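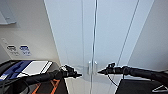
Pakville Door Survey, data card

Contents
1,052 records from 106 public buildings in Pakville and Mottram, one row per entrance. Comma-separated, UTF-8.

Fields
site_id, door_type, clear_width_mm, handle_height_mm, glazing, notes

Known gaps
- Some 40 rows have no handle height - these are sliding doors.
- Mottram widths were measured to the nearest 5 mm, Pakville to the nearest 1 mm.
- Glazing colour is not recorded.

Version 3 drops the duplicate Toder Street rows.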